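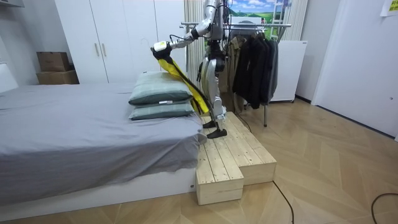
Bedroom, head end of the bed, pillows stacked

Ticket 258: bedroom radiator stone cold, rest of the flat fine
Opened by Mihret Gebru, Oltau block

Hi again! The bedroom radiator has packed up (the hall one is boiling, of course). I've turned the valve to 5, bled it with the little key and got a dribble of black water and no air whatsoever. Pipe going in is warm, pipe coming out is cold. Boiler pressure was 2 bar when I looked after lunch.
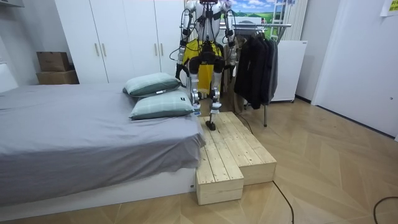 Reply from Libor Hájek, Pivholm Heating

Sounds like a stuck valve pin, we get loads of these in April. Unscrew the thermostatic head by hand and press the pin underneath. It should spring back up. If it won't, tap it gently sideways and try again. Please don't pull it with pliers!

Update from Mihret

Pin was jammed right down. Fifteen minutes of tapping and a bit of swearing and up it popped, and now the top half is lovely and hot. Bottom's still lukewarm though, so is that sludge? Leaving this open till you've had a look.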